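Dresta says its troops are leaving the Jadoon valley. Anyone buying it?

Shares 486

liis_silina
2021-06-17

So the Dresta defense ministry put out its statement last night and every outlet I follow ran it nearly word for word. Withdrawal from the Jadoon valley, 2876 soldiers going home, "a gesture of confidence" before the talks in Lommont. The foreign minister of Stolard welcomed it within the hour, which is fast for a man who usually takes a weekend to welcome anything.

I read the full text and I don't think it says what the headlines say. The word used is "relocation to permanent stations." It doesn't name the stations. Dresta opened a garrison at the south end of the valley in March, and as far as I can tell a permanent garrison is a permanent station. You could drive every one of those soldiers a few miles down the road and the statement would be true.

Am I being paranoid?

quarrymanJ

A little, yes. Governments write like that. If they'd said "back to barracks in the capital" somebody here would be asking which barracks.

Dresta is broke. Keeping an army parked in a valley with one decent road costs money every day. The simple reading is they can't afford it and would like some credit for stopping.

Morven Dunbar

Broke armies stay put all the time. Moving costs money too.

What bothers me is the number. Nobody outside Dresta ever had an agreed figure for how many went in. The ministry never gave one, the opposition papers gave three different ones, and Stolard's estimate changed depending on who they were asking for help. Now we get a count down to the last soldier for how many are going out. Fine, out of what?

If I tell you I paid back $2876 and won't tell you what I borrowed, have I cleared the debt?

in_ho_chae

The monitoring mission had over 1560 in the northern half as of its last bulletin. Northern half only. They've never been allowed past the dam, so the southern half is guesswork and always has been.

I spent a couple of years doing road surveys up there before all this, for a contractor, nothing military. Couple of points for people working off the map. The valley is much narrower than it looks. Anything big goes down the one road, through the market town, in front of everybody. You can't sneak a column out of there and you can't sneak one in. If they are leaving, people who live along it will see it, and they all have phones.

So I'd wait. I wouldn't call it fake and I wouldn't call it real.

quarrymanJ

Sensible post. Watch it get ignored.

pelicanstate

Already footage up of trucks moving. State TV had it this morning. Long line of them, flags, kids waving.

Morven Dunbar

Moving which way?

pelicanstate

South, out of the valley.

liis_silina

South is toward the new garrison. It's also toward home, so the same film works for both stories. I watched it twice and it ends at the bridge. After the bridge the road forks, and I'd have liked to see the fork.

pelicanstate

OK but by that logic there is no evidence they could give you. They announce it, you say it's worded wrong. They film it, you say they stopped filming too early. What would you accept?

liis_silina

Fair question. I'd accept:

The monitors going past the dam, with their own vehicles and their own schedule.
Names of the units, so people can check whether they turn up where they normally live.
The field hospital being taken down.

The last one most of all. You can bring soldiers back in a night. A field hospital is a pain to put up, and if you leave it standing you're planning on needing it.

in_ho_chae

Agree on the hospital. I'd add fuel. There was a fuel point put in beside the old sugar works, and if the tanks stay, the rest is theater.

Bok-nam Ham

I'm going to take the other side, because this thread is getting comfortable.

I've followed these two countries since I was in school and I've read the same post before every round of talks. It's a trick, it's a rotation, it's for the cameras. A couple of those times it was a trick. At least once it wasn't, and the people who had yelled the loudest just stopped posting for a while and came back with a new subject. The prisoner exchange was "obviously" never going to happen. Then the buses showed up.

Being suspicious is cheap. If you're wrong nobody brings it up. If the ministry had announced nothing you'd all be saying silence proves they mean to stay.

Also, Stolard has its own reasons to keep people scared. Their defense budget vote is coming up. I notice nobody in this thread has a word to say about what Stolard has sitting on its own side of the ridge.

Morven Dunbar

I'll say a word about it. They have too much there and they lie about it too. That doesn't make Dresta's statement any clearer.

The prisoner exchange had a signed document with dates, and the Lommont people held the list. It could be checked. This can't be, not yet, and that's my entire complaint. I have no opinion on what's in the president's heart.

quarrymanJ

The budget point is a good one though. Both of these governments do better at home with a crisis on simmer. Neither wants a war and neither wants it over. You can explain pretty much everything since March that way without any master plan.

Noeline Tipoki

Long-time reader. I worked in a press office (different country, different decade) and wrote my share of statements like this one, so take it from somebody who has sat on the wrong side of the desk.

"Relocation" wasn't picked by accident. You pick it when the general won't sign off on "withdrawal" and the minister needs something out before dinner. What you get is a word both of them can live with. It may well mean there's an argument going on inside Dresta and the statement is the halfway mark. I'd be slower than Liis to read it as a clever trap. I'd also be a lot slower than the papers to read it as peace.

And yes, we always knew the headline would say the stronger thing. We counted on it. A reporter with twenty minutes is going to write "withdrawal" and you never have to correct them.

liis_silina

That's more useful than anything I read in the papers today, thank you. So you'd say there's no plan at all?

Noeline Tipoki

There's probably two or three, held by people who aren't speaking to each other. Sorry, I know that isn't very satisfying.

pelicanstate

Here's a thing from the Lommont side. The hosts have confirmed the agenda and troop levels are item one, ahead of the water rights. Last time it was buried near the bottom. I'm putting that down as a real change even if you people want to sneer at it.

Morven Dunbar

No sneer. It's a change in the agenda. Last time they spent the opening day on who sat where and never got to item two, so being first on the list isn't nothing.

I still want to know who'll be in the room. If Dresta sends the deputy minister again, he can't agree to anything. He has to call home to agree to lunch.

Bok-nam Ham

Stolard's guy is no better. At the last round he read the same two pages out loud each time it was his turn.

in_ho_chae

Heard back from a man I used to work with who lives near the market town. He says trucks came through, lots of them, most with the covers tied down so he couldn't tell you what was inside. He says the sugar works looks the same to him from the road. He doesn't go near it and I wouldn't ask him to.

One man, one window, so don't run off and build a theory on it.

quarrymanJ

Too late, somebody on the other board has already quoted you as "sources in the valley."

in_ho_chae

Great. Please tell them I'm a retired road surveyor.

Morven Dunbar

Put a page up with the ministry's statement next to the monitors' bulletins, oldest first, so we can stop quoting bits from memory. The link is in my profile.

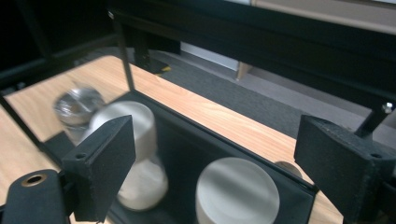
Black tray, wooden tabletop.

Corrections welcome. The translation of the second paragraph is mine and I'm not happy with "stations." It could be "posts," and if it is, then Liis's reading gets a bit stronger.

liis_silina

My mother reads it as "posts" too, and she grew up with the language. She also says the whole paragraph sounds like it was written by a lawyer with a head cold.

Bok-nam Ham

The page is good. You left out Stolard's statement from March, the one where they promised to thin out the ridge. If we're lining up promises against what got done, that one belongs there.

Morven Dunbar

It does. Adding it tonight. I skipped it because I only had the short version, if you've got the full text please send it.

Bok-nam Ham

Sent. You'll see they used "adjustment." Everybody has a favorite word.

pelicanstate

So where does that leave people? I'm at cautiously hopeful. Item one on the agenda, trucks on the road, hospital unknown.

quarrymanJ

They're going home because the money ran out, and the speech was free. Same as I said at the top.

liis_silina

I'm at "show me the dam." If the monitors get past it before the talks open I'll come back here and say I was wrong, and Bok-nam can hold me to it.

Bok-nam Ham

I will. And if they're turned around at the dam I'll say so in this thread and not start a new one.

Noeline Tipoki

The mission normally puts its bulletin out in the morning, Lommont time. If it comes late, or comes out as one paragraph, that will tell you something as well. I used to do the one-paragraph ones.

in_ho_chae

My old colleague says the road is quiet now and he's going to bed. I'll post if he sees anything tomorrow.

33 comments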